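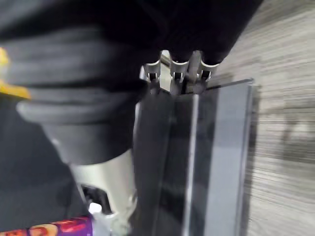 Flooring & Rugs > Carpet > Gray carpet in the workroom, keep or pull?

Started by heddlebar
Thursday, February 1, 2024

Okay, I need opinions, and I know this crowd has them! We took over the unit on Kutlow last month and the whole back room is gray carpet. I came in fully planning to rip it out. Now I've spent a few weeks walking on it and I kind of love it?? It's quiet, it's easy on the knees when you're sorting stuff on the floor, and it makes the place feel finished.

The room is 881 square feet. Clolow quoted me for vinyl plank and I nearly fell over, so I have 2,000 dollars set aside and would be thrilled to spend less. 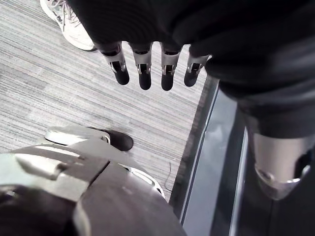 Light gray, and a sneaker up in the corner.

So, keep it or pull it?

----

pinelath
Keep it! Gray carpet is the most forgiving floor there is. I had the same sort of color in a sewing room for years and it hid thread ends like a champ. (Pins too, so wear shoes.)

----

rowdy_grout
Pull it. Sorry! I know I'm the hard floor guy on here, but a workroom wants something you can sweep. Drop a box of small screws on carpet and you'll be finding them in your socks until summer.

----

heddlebar
Ha, fair. We mostly handle packaged stuff and some clear display pieces, not much in the way of tiny hardware. One box of washers went over last week and I got them up with a magnet on a stick in a few minutes.

----

pinelath
See, magnet on a stick. Case closed.

----

tufted_tom
Is it tile or broadloom? That changes everything. If it's tile you can pop out a bad square and drop in a new one, and then I'm with pinelath all the way. If it's broadloom glued to the slab, rowdy has a point, a stain is there for good.

Also, which way do the lines run?

----

heddlebar
Went looking for seams with a flashlight and I think it's broadloom, but I'd love to be wrong. I haven't pulled up a corner yet.

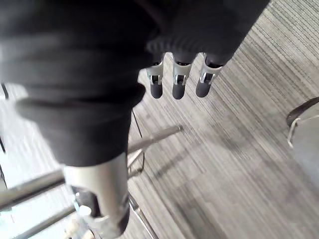 Fine stripes on the diagonal, paler over on the left where the light gets it.

----

tufted_tom
Oh that's nice, thank you! I like a tight stripe like that. The light and dark grays do a lot of work for you, lint just disappears into them. Vacuum with the lines first and then across. Sounds fussy but try it once, you'll be amazed what comes up.

----

rowdy_grout
Lint disappearing is exactly my problem with it. It's still there, Tom.

----

tufted_tom
And on your vinyl it rolls around in little balls following you to lunch. Pick your poison.

----

clesemar_mills_fan
Coming in from the rug side of the forum. Keep it for a year, rent an extractor, do the whole room over one weekend. I paid 200 for machine and soap together. We have the Clesemar loop at our place and it looked brand new after 3 passes, I was grinning the whole time. Do the edges by hand.

----

heddlebar
200 I can do! Did you need fans after, or just open the windows?

----

clesemar_mills_fan
Fans. Two big ones, and stay off it overnight. In February I wouldn't count on windows.

----

rowdy_grout
Fine, clean it. But get a chair mat or a runner down wherever people stand all day, or you'll have a path worn in by next winter. Oksanen has decent runners by the foot.

----

heddlebar
Runner is going on the list, thanks rowdy. Booking the extractor for the weekend after next, and I'll pull up a corner by the door first so Tom can have his answer on the backing.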